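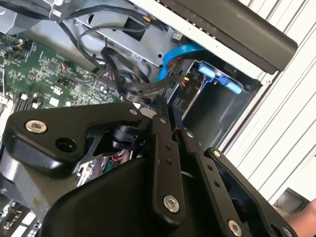 *Photo: Mahlet Worku / Boldale*

Thursday, April 16, 2020

**Plate ELISA, antibody binding, run 6**

Repeat of the last run with the new coating buffer. Operator: K. Mersha. Plate reader on the bench by the window, 450 nm, reference 620 nm.

Coating: antigen diluted in carbonate buffer, pH 9.6, overnight at 4 °C, sealed. Blocked with 2% BSA in PBS-T, one hour at room temperature on the shaker. Serum panel is the Bomero set, 53 samples, heat inactivated before they came to us. Start dilution 1:100, all in duplicate. Pooled positive and pooled negative on each plate, blanks in column 12.

Washes: manual again. The Rirkus washer is still leaving liquid in row H. Ran the prime cycle, no change. Aspiration height needs to be reset and I don't have the service code. Emailed them.

**Readings**

- Blanks flat across both plates. Better than run 5.
- Negative pool slightly above blank, acceptable.
- Positive pool within the range on the control chart, lower half. Watch this. Could be the new conjugate lot.
- Two samples failed the duplicate criterion (CV over the limit). Both were in edge wells. Repeat both, moved to the middle of the plate.

Edge effect is my first guess. The plates were stacked during the serum incubation and the top one had no lid, only film. Next time no stacking, and put the plates in the humid box.

Cutoff: still using mean of negatives plus three SD. Mahlet thinks the negative panel is too small for that and wants to fit it again once the November archive sera are pulled from the freezer. Agree, but it doesn't hold up the repeats. Keep the old cutoff in the sheet until then and mark every call near it as "indeterminate," not "positive."

Neutralization comparison is not started. Cells were passaged Tuesday and look thin. Don't thaw another vial unless they are still under 70% by the next check.

**Stock**

TMB: one bottle open, one sealed. Stop solution made fresh, labeled, in the acid cabinet. Conjugate lot number is written inside the box lid, copy it to the sheet. Filter tips low in the 200 µl size. Lý says the order is confirmed with no ship date.

**To do**

1. Repeat the failed duplicates with the old conjugate lot alongside the new one.
2. Titrate the new lot, checkerboard, before any more Bomero samples are used.
3. Raw reader export to the shared folder. Run 5 is missing its layout file, Mahlet to add.
4. Call Rirkus if there is no answer to the email.

KM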